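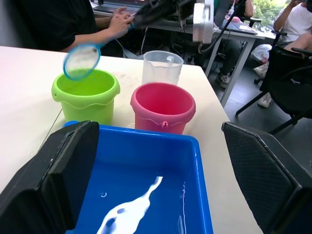

The Wading Pool at Jandatbridge Opens for the Summer

Well, neighbors, we made it through another long spring, and if you have walked past the park lately you will have noticed that the fence around the wading pool has a fresh coat of green paint and the padlock is off the gate. The pool opens on Saturday at ten in the morning, and I for one plan to be there with my pants rolled up to the knee, the way I have been most summers since my own kids were small enough to be carried in.

Those of you who are new to Jandatbridge may not know how old it is. The pool was dug in 1937, and the stone curb you sit on today is the same curb people sat on then, apart from the stretch nearest the drinking fountain, where a delivery truck backed into it one winter and it had to be rebuilt. It was never meant to be anything grand. It comes up to an adult's shin at the deep end, and the water is always colder than you think it's going to be, even in August.

The big news this year is underneath, where you won't see it. The old drain line had been giving trouble for ages (you may remember the week last July when the pool sat half full and the starlings had it all to themselves). Dönmez came in once the ground had thawed and replaced 71 feet of pipe between the pool and the street. They also raised the two sunken paving slabs by the gate that used to catch every stroller wheel in town, and I could have hugged somebody over that.

Hours are the same as before, ten to six, closed Mondays for cleaning. Please rinse sandy feet at the tap before you go in – the sand is what did in the old drain, or at least it didn't help. Toys are welcome as always, and there's a bin by the gate for the ones that get left behind. Glass is not allowed inside the fence.

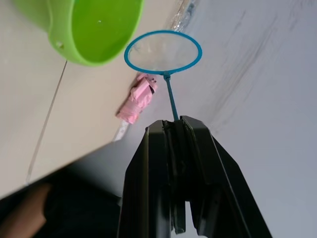

One reader wrote in to ask that we bring back the quiet hour, which used to run first thing on Sundays, saying that her youngest loves the water but can't bear the shrieking, and that by eleven o'clock "you might as well be standing inside a whistle." I read that letter twice and thought she made a very good case. I passed it along to the parks office, and I'm happy to say the quiet hour is back, Sundays from nine to ten, before the regular crowd arrives. The gate will be open but the sprinkler will stay off until ten.

A few of you have also asked about shade. Two new awnings are going up on the west side, paid for out of the Brekeo raffle, which sold 591 tickets this spring. That's a lot of tickets for a town our size, and I know I bought more than my share without winning so much as a jar of jam. The awnings should be up by the end of the month if the posts come in on time. Until then, bring a hat and plenty of sunscreen, and if you have one of those beach umbrellas, the grass strip behind the benches takes a pole nicely.

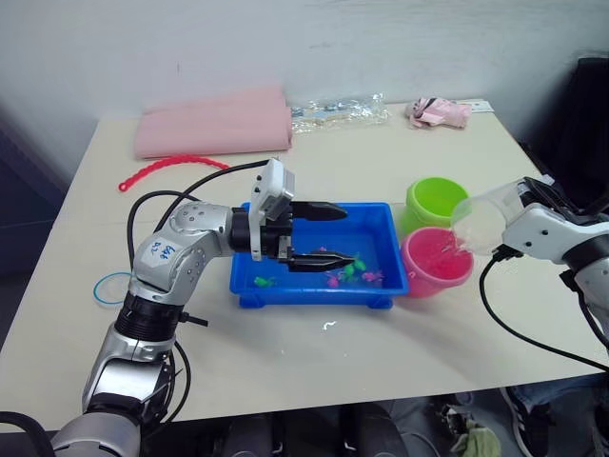 Is there a charge to get in?

Admission is free for everyone, all season, and you don't need to sign up ahead of time.

Parking is another matter. The lot on the river side is going to be half closed for part of June while Sirnadent resurfaces it, so you may find it easier to leave the car by the library and walk down the hill. It's a pleasant walk going down. Coming back up with a tired toddler and a bag of damp towels is a little less so, and I'd suggest stopping at the bench by the big sycamore, which has a nice breeze most afternoons. 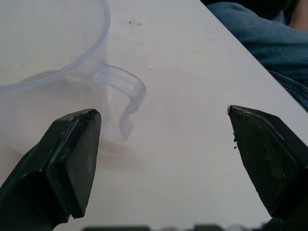
The library lot fills up early on story time mornings, so if you're coming then, try the side street behind the post office. The snack window will open a week after the pool does, with popsicles, lemonade and, I'm told, the soft pretzels again. Cash only for now, until they get the card reader sorted out.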